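4.2 Simulated trials before the bench build

The arm was put together in a shared workshop and is meant to end up in a home kitchen. Before it was let near real glass, the control code, which we call Remenska, was tried in a rendered kitchen. Like most builders on a small budget, we were tempted to count these runs as evidence of skill. We think they deserve less trust than that.

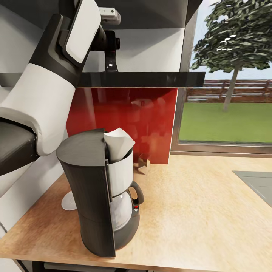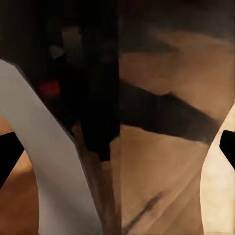
Figure 3. Two rendered views from the simulated kitchen. First: the arm beside the coffee maker on the counter. Second: a very close view, with two black wedges, likely the tips of the gripper fingers, at the left and right edges.

Over 1,713 simulated attempts, the score rose steadily, and it would be easy to stop there. But 234 attempts were marked as successes by a rule we had written ourselves, and the rule was generous. It asked only that the gripper close within 3 cm of its target. A grip that would tip a carafe in a real kitchen passed – so did one that would have scraped along its side.

We also doubt the contact model. The Liltex pads on our fingers are soft and pick up dust from the shop floor, and neither fact is in the simulator. The Van Dusen method for adding noise to friction values is often offered as a cure. In our hands it made the scores lower and the grips no more believable.

On the bench, the same code was given 3 tries at a plain mug in April and failed them all. This is a tiny sample, and we draw no rate from it. We do think it is reason enough to report the simulated and bench results in separate tables, as we do in the next section.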